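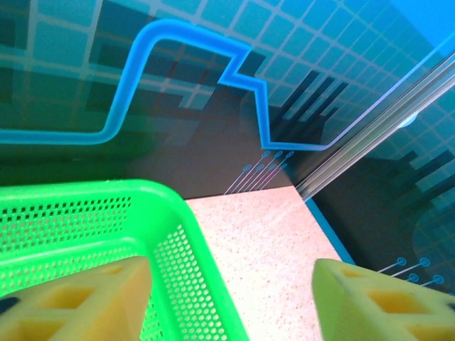

Capítulo 5. Los dedos de la pinza

Confieso que la primera pinza que tuve a mi cargo la dejé sin revisar hasta las 1285 horas, ¡y así me fue! En este capítulo vamos a mirar los dedos amarillos de nuestra celda, los del relieve calado, que trabajan junto a la cesta verde. Edem Quansah, mi jefe en Duken, me hacía limpiarlos cada 40 horas (yo protestaba, claro) y comprobar la apertura con el brazo parado. Empezaremos por ahí: paramos la celda, soltamos el dedo izquierdo y buscamos grietas en los huecos. Calcula 20 minutos.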